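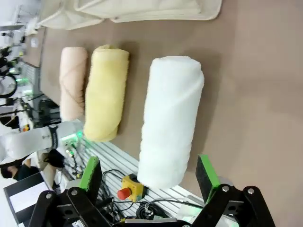 Towels, then. I said I'd write this up once the holiday let was sorted, so a few posts on how I roll them and where they go. Jun 19, 2020, for anyone reading this later.

The flat is on Pirkisgate, two bedrooms, one bathroom, and an airing cupboard that is 68 cm wide. I measured it again this morning in case it had grown.

Folded towels never worked in there. The stack leaned, guests pulled one from the middle, and the rest came down on the boiler pipe. I put up with it for two summers.

Rolled, they go in a fabric bin and the bin goes on the shelf. You take one out and the others stay where they are. I should have done it when I bought the place.

How I do the big white ones. Lay it flat, long side towards you. Fold in half lengthways, smooth it with your forearm, then roll from the short end. Tight for the first few turns. If the start is slack the whole thing is slack.

The thinner coloured ones are different. I fold one corner over at an angle first and roll up from there, so you get a tail at the end to tuck in. The tuck holds it. Without it they open up on the shelf overnight.

You do get seams running round the roll at a slant if you start from the corner. I like it. My sister says it looks like a bandage.

Colours: white for bath, yellow for hands, pink for the small ones by the basin. It started because those were the colours in the sale at Adams, and now it's the system. It's written on a card inside the cupboard door.

The yellow has faded a good deal from what it was in the shop. More of a pale butter now. The pink has gone peachy. I don't mind, they match the bathroom better than they did.

Someone asked about the white ones. They're Vevholm, the thick sort. They take ages on the line and I wouldn't buy them for a house without a dryer. Guests mention them in the book, so they stay.

Washing: 60 degrees, half the powder it says on the box, no softener. Softener made them slide off the water instead of soaking it up. Took me most of last November to work out that was the trouble.

Shake each one hard before it goes on the line and again when it comes off. The loops stand up better. Also gets rid of the fluff, so do it outside.

I roll on a table now. I used to do it on the bed, and the mattress gives, and you end up with one fat end and one thin end. Any flat surface will do as long as it's dry and you've wiped it.

On the bin. Mine is cream fabric with a folded rim, and I turn the rim down a bit further if the shelf above is low. It goes in the wash with the towels every few months. Comes out creased, dries fine.

I had wicker before that. It looked nice and it snagged everything. If you have wicker already, put an old pillowcase in it as a lining.

Order in the bin: white at the bottom lying down, coloured ones on top. Tried standing them all on end like bottles, which is how they do it in the magazines. The thin ones fell over as soon as a white one came out.

Bin holds 7 if I've rolled them properly. Anything over that goes on the chair in the back bedroom - not ideal, but it's a chair nobody sits in.

Reply to a few of you at once: no, I don't tie them with ribbon or string. I did for the first guests. The string ended up down the sink.

And yes, flannels get rolled too. Same as the small pink ones, corner first. They go in the gaps round the sides.

Ironing, no. Never ironed a towel and not starting.

The let in Flenberg has shelves in the bathroom itself, open ones, and there I leave the towels in a row side by side on the shelf with no bin at all. They pick up damp if the fan's off, so I put out fewer and keep the spares in the hall.

Time, for those who asked. A full changeover load takes me nearly 100 minutes from line to cupboard, and that includes the sheets. The towels are the quick part. Fitted sheets are another thread and I'm not looking forward to it.

One thing I'd still like to fix is the labels. I sewed a bit of tape on each white one so they don't get mixed up with the ones from home, and the tape curls in the wash. If you've found something that stays flat, tell me.

Iron-on ones came off at 60, before anyone says.

Next changeover is the end of the month. I'm going to try rolling the hand towels from the long side, to see if they'll fit across the bin. Will post if it works.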